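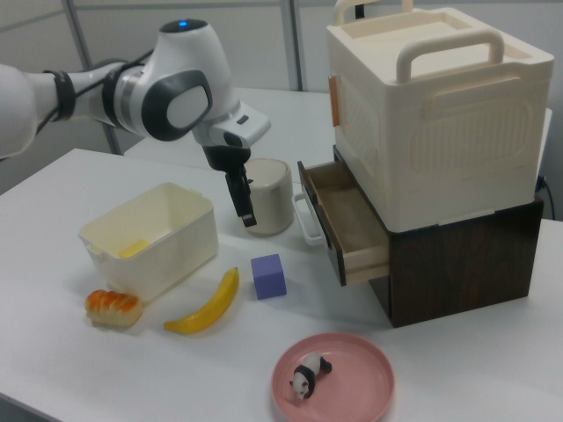 Shop > Jewish Learning > Weekly Portion > Study Sets

Cumon Weekly Portion Study Set, Genesis and Exodus

The Cumon set is made for two people reading the weekly Torah portion together at a kitchen table or in a synagogue library. It covers Genesis and Exodus. Each portion has its own booklet with the Hebrew text, a new English translation by Lucie Lapointe, and a page of questions to argue over.

The booklets are short on purpose. Most pairs get through one in an evening, and a pair that gets stuck on Joseph and his brothers can stay there as long as they like. Rashi is quoted on every portion. Other commentators come in where they disagree with him, and the disagreement is left standing.

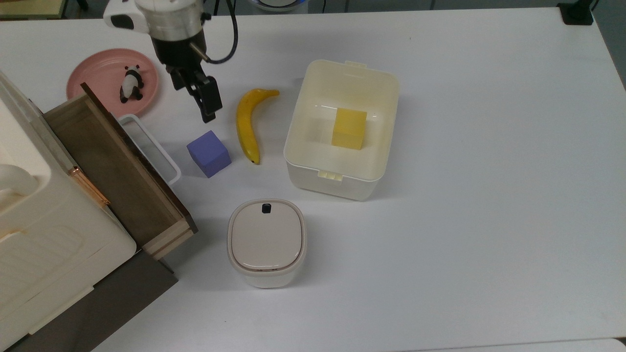 Pink plate with panda figurine, and an open wooden drawer.

What comes in the set

– One booklet per portion, stapled, with wide margins for notes
– A leader's guide for groups of up to 6
– A Hebrew word list, arranged by root
– A slipcase in gray cloth

The type is larger than in our earlier Karness edition, and the vowels are easier to read under weak light. Verse numbers are in the outer margin. We kept the paper uncoated so that pencil takes well – ink may show through on the other side.

Telmo Esteban wrote the questions. He has taught adult beginners for many years, and the questions assume no Hebrew. A typical one, from the portion Toldot, asks what Rebecca knew that Isaac did not, and whether she should have told him. There are 5 for each portion and no answer key. 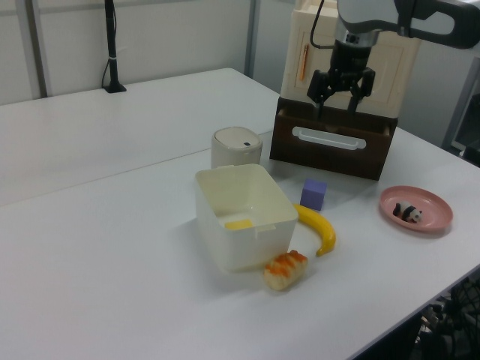
Groups that already own the Karness edition can use both at the same table. The chapter and verse divisions match, though the page numbers do not. The leader's guide has a table at the back that lists the pages side by side.

Details

Pages: 425 in total, all booklets
Languages: Hebrew and English
Binding: stapled booklets in slipcase
Publisher: Serrano
Ships from: Pradwood

Ordering for a congregation

Orders of 100 booklets or more can be mixed across portions. Single replacement booklets are also sold, and they carry the same cover as the ones in the set. Leviticus is being edited now and should be ready in July. It will be sold separately, in a matching slipcase.

Returns are accepted if the booklets have not been written in.

This site uses cookies to remember your cart. By continuing to browse you agree to their use. Accept | Settings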